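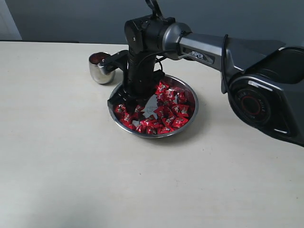 The PIPER arm with its gripper lowered into the plate of sweets, cup to one side.

Evance Open Day Recordings

README, last changed Aug 22, 2019

Welcome, and thank you for downloading this! Evance is a small set of robot recordings made during the spring open day at the Hinier workshop in Skanivbridge. If you came along in May and had a go on the controls, there's a fair chance one of the recordings is yours, and we hope you'll enjoy finding out how it looks from the arm's side of things.

The job is a simple one to explain to a visitor and a surprisingly fiddly one to do. There is a round steel plate with wrapped sweets in it, and there is a small steel cup. The arm picks a sweet off the plate and puts it in the cup. We chose sweets after a long evening of arguing about wooden blocks, which Maysoun Salameh (who ran the day and wrote most of our visitor notes) felt would bore the younger ones to tears. She was right, and the queue went out of the door.

What is in the set

There are 80 recordings in the main folder, and each one is a single turn by a single visitor. A further 7 sit in a folder called extras. Those are the warm-up turns that Shadi Awwad did before the doors opened, and they are a good deal smoother than anything the rest of us managed, so please don't mix them in with the visitors' turns without saying so.

Every recording comes with the arm's joint positions, the gripper opening, the pictures from the table view and the wrist view, and a one-line note typed in by whoever was standing at the desk. The notes are a mixed bag. Some say "fine". One says "very happy boy, two sweets at once", and we have left it exactly as it was.

How a turn went

Each visitor got a short talk first, mostly about keeping hands back from the table while the arm was live, and then a practice minute with nothing being saved. When they were ready, the person at the desk called out "clear", and everybody stepped behind the tape before the recording started.

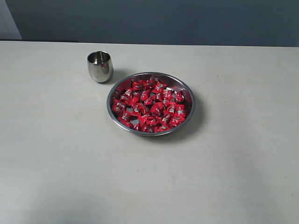 We asked people to leave the cup and the plate wherever they stood at the start of the turn, and nearly everybody did. Between turns the sweets went back on the plate by hand and got a bit of a stir, so the pile is a different shape each time. We didn't mark the positions on the table, and the plate wandered a little as the day went on. Please treat the starting layout as something that changes, and read it from the first picture of each recording if it matters to your work.

A turn ended when the visitor said "done" or when the desk called time, which we set at 100 seconds. The reason is saved in the file as either "said" or "called". We have not tried to score anybody! A turn where the gripper kept sliding off the wrappers is every bit as welcome as a tidy one, and quite possibly more use to you.

Things to watch for

The sweets and their wrappers are shiny, and so are the plate and the cup. You will meet bright spots on the metal that move about with the view, and deep shadow in the folds of the wrappers. Farouk, our little script for checking recordings, sometimes takes a bright spot on the rim for a sweet. It's in the tools folder with its faults intact, and if you can improve it we would be delighted to have your version. 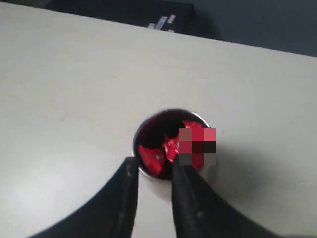

Wrist view: the two fingers at the small metal container, one tip against the red wrappers.

The wrist view is softer than the table view, especially towards the background, and the fingers take up a good share of it. That's simply how it sits when you mount a camera so close to the gripper. The two views were started by the same button press but they do drift apart over a long turn, so line them up using the time column and not by counting pictures from the beginning.

Using it

You may use, share and change the recordings for teaching or research, as long as you mention Evance and the Hinier open day somewhere your readers will see it. Visitors agreed to have their turns saved, and we kept no names. If you think you recognise your own turn and would like it taken out, write to Maysoun with the time of your visit and she will see to it in the next version.

Questions about the files are best sent to Shadi, who is patient with beginners and rather slow with email — do nudge him after 3 weeks or so.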